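Search this forum Advanced Go

Groso open day at Jumorton: the cloth handling demo 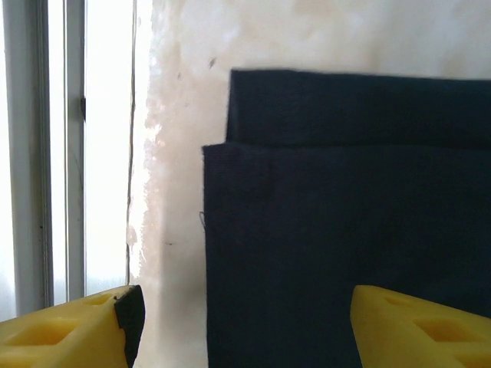

Re: Groso open day at Jumorton

tarnhow wrote:
Went on April 26, 2025. Dark navy cloth, folded over, and a pair of yellow fingers going after it next to the window. Pirjo Huttunen did the talking. She said 62 good folds out of 100 that week, which she seemed pleased with. I wouldn't be. My nan would have sacked me.

kettlewick wrote:
62 is decent for cloth. Boxes don't sag. Have you tried it?

tarnhow wrote:
I've folded plenty of cloth, thanks. They ran it four times while I stood there and Pirjo straightened the cloth by hand between goes. Does that get counted? I asked and got a leaflet.

Moss_and_Co wrote:
I was in the later group with Aino Lindqvist and she answered that one straight. Resets by hand aren't in the figure, it starts from a cloth already laid out. So it's a fair number for a smaller job than the poster made out.

kettlewick wrote:
Dark cloth beside a bright window is a rotten thing to give a camera. If they wanted to cheat they'd have pulled a blind down.

tarnhow wrote:
Or it's a handy excuse when it misses. Kerketti said 500 an hour at their do last June and I've yet to meet anyone who bought one.

Moss_and_Co wrote:
Kerketti were selling. Groso aren't, yet. I'd go again if they let people bring their own towels.

tarnhow wrote:
Ask them. I'll bring a fitted sheet.

Recent topics
Čierny arm, second-hand, worth it?
Parking at Jumorton
Cheap grippers for thin fabric
Kerketti refunds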